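Vimside Storage Jar, Tall Form
Section 4: First Use, Filling and Closing

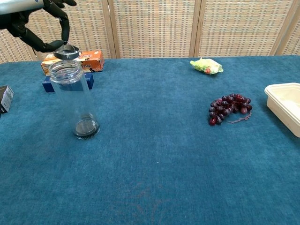 The Vimside tall jar is a straight-sided container with a threaded neck and a separate screw lid. It is intended for dry goods such as rice, lentils, sugar, ground coffee and loose tea. Always set the jar upright on a flat surface before the lid is removed or fitted. A tablecloth with a soft, fuzzy surface, like the teal-blue one shown, may stay in place provided it lies flat under the full base of the jar. Hold the lid by its rim and bring it down over the open mouth from directly above. A lid that is slightly tilted on the way down must be brought level before it touches the thread.

4.1 Before first use

1. Remove all packing material from inside the jar and from the underside of the lid.
2. Check the rim and thread for chips or cracks. Do not use a damaged jar. See Section 7 for replacement parts.
3. Wash the jar and lid by hand in warm water with a mild dish soap. Water temperature must not exceed 60 °C.
4. Rinse both parts and stand them open side down on a rack.
5. Leave until fully dry. Moisture left in the thread will cause powders to cake.

Note: The lid liner can be pressed out from the inside for cleaning. Refit it with the smooth face toward the jar.

4.2 Filling

1. Stand the jar upright and remove the lid. Place the lid top side down, away from the filling area.
2. Insert the Cliter funnel (sold separately) or use a scoop narrower than the neck.
3. Add the contents in two or more portions. Tap the side of the jar lightly between portions to settle them.
4. Stop filling below the thread. The maximum load is 500 g, whatever the product.
5. Remove the funnel and wipe the rim and thread with a dry cloth.

CAUTION: Do not fill with hot food or boiling liquid. Allow cooked or roasted items to cool to room temperature first.

CAUTION: Do not store carbonated or fermenting products. Pressure may build up under the closed lid.

4.3 Closing

1. Steady the jar with one hand, low on the body.
2. Set the lid level on the neck.
3. Turn counterclockwise until the thread drops into its starting point. A slight click can be felt.
4. Turn clockwise until the lid stops. Hand-tight is sufficient. Do not use pliers or a strap wrench.
5. Lift the jar by the body to move it. Do not lift by the lid.

Note: If the lid binds before it is fully down, back it off completely and repeat from step 2. Forcing a crossed thread will damage the liner.

4.4 Opening a tight lid

1. Dry the lid and both hands.
2. Place a rubber pad (Part 221) over the lid and turn counterclockwise.
3. If the lid does not move, hold it under warm running water for 2 minutes, keeping the jar upright, then dry it and try again.

CAUTION: Do not strike the lid or rim.

4.5 Placement

Keep filled jars out of direct sunlight and away from the stove. When boxes or other packages share the same surface, leave enough clearance to grip the jar without touching them. Do not stack jars on top of each other unless the Okia stacking ring is fitted between them.

Continue to Section 5, Cleaning and Odor Removal.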